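My first six months as a police volunteer

07/03/2026

So I've been meaning to write this up for ages and kept putting it off, mostly due to the shifts. I signed up as a special constable last year after seeing a leaflet in the library at Ivside, and 227 hours later I still get a bit nervous every time I do up the vest.

The question I get asked most is whether it's all chasing people down alleyways. No! Last month I spent a whole evening on the Brondton estate knocking on doors after a run of shed break-ins. We got through 18 houses, had four offers of tea and met one very cross parrot. Two people had doorbell footage though, and one lady had written down half a number plate on the back of a gas bill, so it was well worth the sore feet.

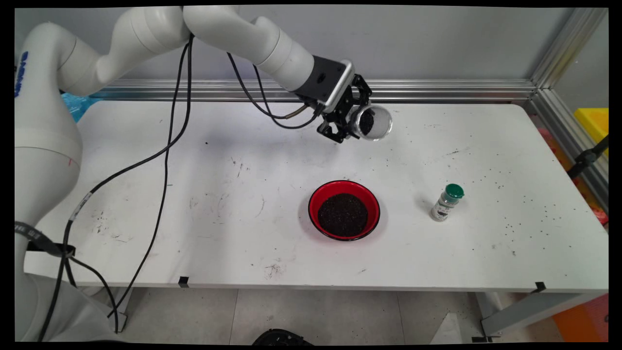
The paperwork is the bit that surprised me. Every statement has to be in the person's own words, in the right order, and signed in the right places, and my first one came back covered in notes. My sergeant, Radka Trajkovski, went through it with me line by line at the end of a very long shift (thank you, Radka, if you ever read this). I'd left out what the weather and the street lighting were like. I never forget them now, and my husband says I've started doing it when I tell him about my day.

Pay: there isn't any, you get your travel back and that's your lot. I do 16 hours a month as a minimum and usually a bit more, fitted around the day job.

A few of you asked about the fitness test. It's the bleep test and I found it fine, and I'm no runner. Get proper boots as well, mine rubbed for six weeks.

Next up is the summer fair in June, where I'll be on the road closure by the Juller roundabout, telling drivers they can't get through. Come and say hello if you're passing, and bring me a cold drink!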